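Wemusby Surgical Automation Group
Thread · 8 posts

1/ Our group has released a new working paper on how a two-armed surgical robot learns to suture. The lead author is Nuria Negash. The main finding concerns what happens when the needle changes hands, and how the training data should be labeled.

2/ Earlier policies from our laboratory were trained on full stitches, each treated as one long action. They performed well on the first needle pass and poorly on everything that followed. Most failures came at the handover between arms.

3/ The new method, named Costwood, divides each stitch into short phases. A phase ends when the state of the needle changes: held by the left arm, held by the right arm, or resting on the tissue. The policy predicts the phase first and the motion second.

4/ Views from the work at hand:

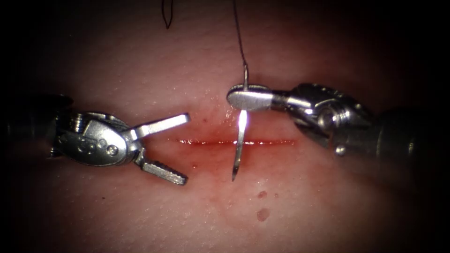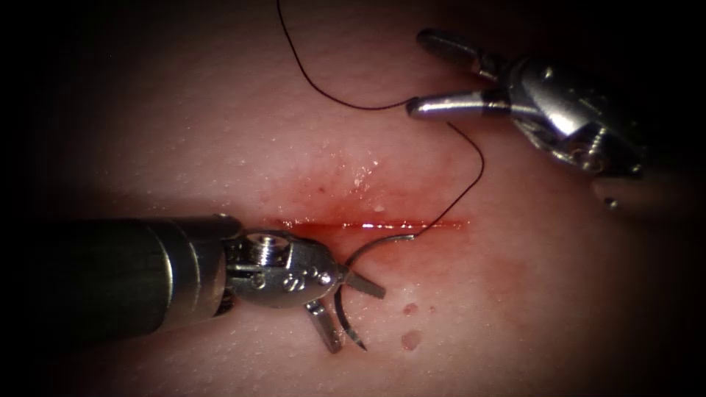
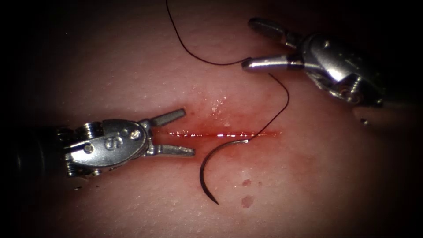
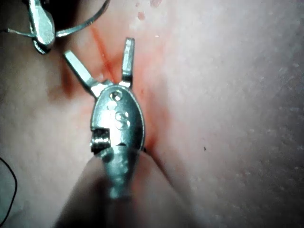
Needle held by the right instrument (first), held by the left (second) and resting on the pad (third); close view of a clamp (fourth).

5/ The training set holds 3,000 labeled phases. On 40 held-out stitches, the policy named the needle state correctly at every handover in 81 percent of cases. The full-stitch baseline was given the same training data and the same time limit.

6/ Slack thread remains the main source of error. A loose loop can hide part of the needle from the fixed camera, and the policy then tends to predict a grasp too early. Adding a close camera view reduced these early predictions – it did not remove them.

7/ Two limits should be noted. All results are for straight incisions, and the thread was of one type and color throughout. The paper makes no claim about clinical use. Tests on curved incisions will begin in February at our Mosthorpe site.

8/ The labeling guide and the phase definitions are available on request. The group will present the method at the open seminar on Wednesday in the Harasym Room, with time set aside for questions on the labeling process.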